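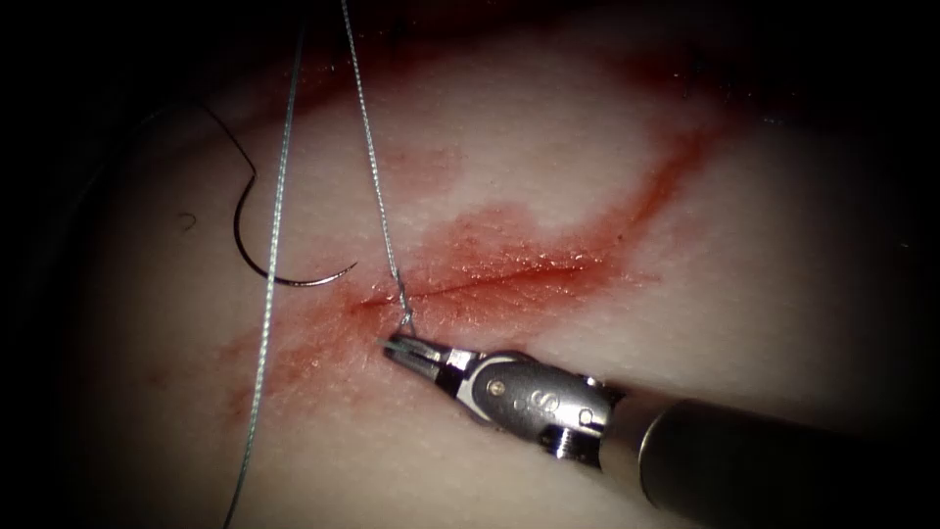 Needle Driver and Grasper Care Set for the Skosari Bench Arm

Item group: Maintenance and spare parts
Fits: Skosari bench arm with Plernetti wristed instruments
Not for: instruments that will be used on patients

The Skosari arm is used in training rooms and research labs for suturing practice. The arm itself asks for little attention. The instrument wrist is another matter. It is small, it has open joints, and it works all day close to thread and fluid. Most of the service requests we receive are about a wrist that was put away without cleaning, and most of them could be solved at the bench with the parts in this set.

What is in the set

Two soft nylon brushes, narrow and wide
One flushing adapter with cap
One bottle of Janjua wrist oil
One jaw alignment block
Spare pivot pins and clips, in a small box with a lid
Printed care card, waterproof

The alignment block is made for us by Pruker. Older blocks with the round corner still work and you do not need to replace them.

Cleaning after a session

Put the arm in service mode and wait until the light on the base is steady. Open the jaws to 90 degrees from the instrument menu. Take away any thread before you move the wrist again. A short end of braided suture can go inside the joint, and then it is difficult to see and it will pull against the jaw when it closes. Use tweezers, and pull in the direction of the thread.

Release the instrument from the arm. Brush the jaws from the back to the tip, first with the wide brush. The narrow brush is for the pivot and for the open recess behind it. Do this part slowly — dried material stays in the corners, and the wrist can look clean when it is not.

Connect the flushing adapter at the rear port and flush with warm water until it comes out clear at the wrist. Then dry with clean low-pressure air. Do not heat the instrument to dry it faster.

Put one drop of oil on each pivot pin and move the joint by hand a few times. Wipe off what remains on the outside. Please do not use sewing machine oil or spray oil. They leave a film which collects dirt.
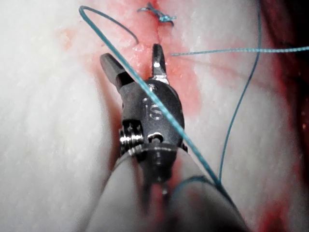

Grasper with the jaws open. The pivot pin is just above the letters on the housing, and the coil spring is on the left side.

Checking the jaws

Close the jaws on the alignment block with the arm still in service mode. Both tips should touch the block at the same time. If one touches first, correct the offset in the menu, one step each time, and test again. When 11 steps are not enough, the cable is stretched and the instrument must come to us.

Look also at the coil spring, if your instrument has one on the outside. The turns should be even. A spring with an open place between the turns will still work for some time, but the grip becomes weak on one side and the needle starts to turn in the jaws. Do not try to press the spring back into form.

When to replace parts

Change the pivot pins after 1,000 cycles, or earlier if you can feel play in the joint. The cycle counter is on the second page of the instrument menu. It does not go back to zero by itself, so please reset it after the change. The counter follows the instrument number, and you can move the instrument between two arms without losing the value.

Pins for the grasper and for the needle driver have the same diameter but not the same length. The short ones are for the needle driver. Mixing them is the most common mistake, and a long pin in the needle driver will scratch the inside of the wrist.

Storage

Keep the instrument with the jaws a little open, in the tray with the lid. Do not hang it by the shaft.

Ordering

Order number: 364
Spare pins, springs and oil can be ordered separately. Springs are fitted only in our workshop.

Before you send an instrument for repair, clean it as written here and write down the cycle count. Ademir Bastos in the workshop will answer questions on alignment and can tell you if a repair is worth the price. Our workshop is closed for stock counting in January — instruments that arrive in this time are opened when we return.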